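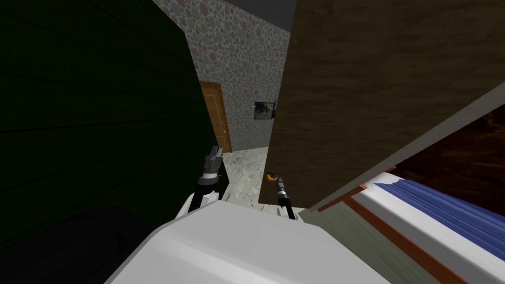
Home Tickets My Queue Knowledge Base Log out

Ticket 766: base stalls in the passage next to the bedroom

Hi all, Mandla Mthembu here from the Clonden team, and thank you for being so patient with me on this one! I've been going back and forth with it since lunch, so forgive the length.

We're running the Kekana navigation build in simulation, in the house with the dark green plank wall. The robot is supposed to go between that wall and the brown panel and carry on toward the wooden door at the far end. On 3 runs it stalled before getting through, with both arms stretched out ahead of it. The log just repeats "path blocked" every 30 seconds until the run times out, poor thing.

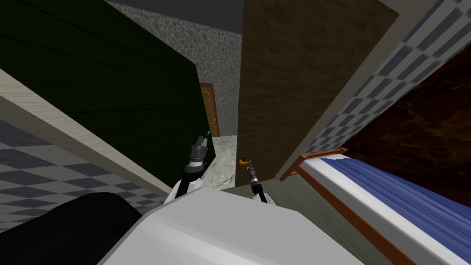
My first thought was the base footprint, so I went through the Ativside config line by line (my eyes are still recovering), and it matches the model. What doesn't match is the arm envelope. The planner still has the arms tucked in, while the collision checker uses the real pose, and the two disagree by roughly 200 mm. I think that's our fault right there.

Tried so far: restarting the planner, clearing the costmap, a fresh load of the house. Same stall each time.

Could somebody at Plaltport please send me the arm envelope file from the April release? I'd love to try it before I touch anything else. Leaving this open, and I'll check back at 4:30.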